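Section 4: Setting Up the Stilton Shelf Dehydrator

Read sections 1 to 3 before you start. The Stilton must be fully unpacked, with all shipping tape removed from the door and the fan guard. Keep the carton until you have finished the first run.

4.1 Choosing a place

1. Put the dehydrator on a flat, hard surface that can hold its weight with all trays loaded.

2. Leave a gap of at least 3 inches behind the rear vent. Warm, damp air leaves the unit there, and a blocked vent will make drying times much longer.

3. Keep the unit away from curtains, paper towels and open shelves of dry goods.

4. Plug the cord directly into a grounded wall outlet. The heater draws 700 watts. Do not use an extension cord, and do not run a kettle or toaster on the same circuit.

CAUTION: Do not use the dehydrator outdoors or in a garage where gasoline or solvents are stored.

4.2 Fitting the trays

1. Wash the trays and the drip sheet in warm water with dish soap. Dry them completely.

2. Slide the drip sheet into the lowest slot, lip facing the door.

3. Slide in the trays from the bottom up. The stop tabs go toward the back. If a tray sits crooked, take it out and check that both sides are in the same slot.

4. Close the door until the latch clicks.

NOTE: Trays made for the older Utuveo model fit the slots but are slightly shorter. They can be used, but food near the door will dry unevenly.

4.3 First run (empty)

1. With the trays in place and no food inside, press POWER.

2. Press TEMP until the display shows HI.

3. Press TIME and set 60 minutes.

4. Press START. The fan comes on first. The heater light follows a few seconds later.

5. When the timer ends, leave the door closed until the fan stops by itself.

A light smell during the first run is normal. Open a window if it bothers you. If you see smoke, unplug the unit and call Dasteck service.

4.4 Preparing citrus

Citrus is a good first batch. The slices are easy to lay out and it is easy to see when they are done.

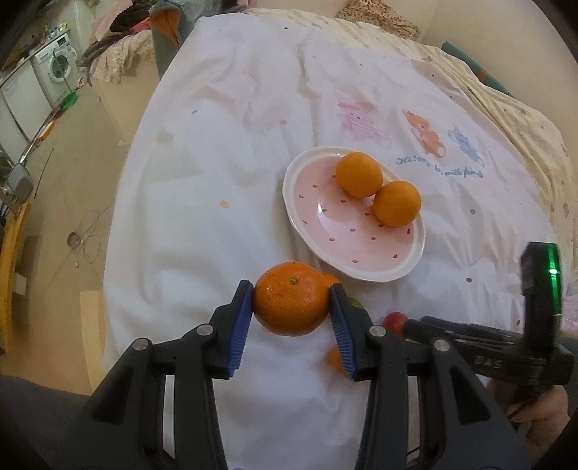

Wash all fruit under running water and scrub the peel with a soft brush, as the peel stays on during drying. Dry each piece before cutting. Size and shape matter more than variety. A mandarin that is slightly flattened, like the one in the photo, should be turned so that the stem scar faces sideways, and then sliced across the middle. Cut this way, each slice shows a full wheel of segments. Oranges are cut in the same direction. Throw out the end pieces, which are mostly peel.

1. Cut slices 1/4 inch thick. Use a sharp knife or a slicer with a hand guard.

2. Remove the seeds with the tip of the knife.

3. Pat both sides with a clean cloth.

4. Lay the slices on the trays in one layer. They may come close together but must not overlap.

5. Set TEMP to MED and TIME to 13 hours. Press START.

6. Halfway through, turn the slices and move the top trays to the bottom.

NOTE: Do not mix citrus with onion, garlic or herbs in the same batch. The flavors carry over.

4.5 Checking and storing

Take out one slice from the thickest part of the batch and let it cool on the counter. It should snap or bend stiffly, with no sticky spots in the segments. If it feels tacky, return it and add time in one-hour steps.

Let everything cool before you pack it. Store the slices in a jar with a tight lid, out of direct light. Shake the jar once a day for the first week. If the slices stick together or the glass fogs, put them back in the dehydrator. Discard any batch that shows mold.

4.6 If something is wrong

Display stays dark: check the outlet with a lamp, then check that the door is latched.

Fan runs, no heat: press TEMP again. If the heater light does not come on, stop using the unit.

E3 on the display: the rear vent is blocked or the unit is too close to a wall. Unplug it, move it, and wait until it is cool before restarting.

For parts and repairs, write to Hortensia Iturra at the Dasteck service desk. Include the serial number from the label under the door. Replacement trays and drip sheets are also sold through Benítez.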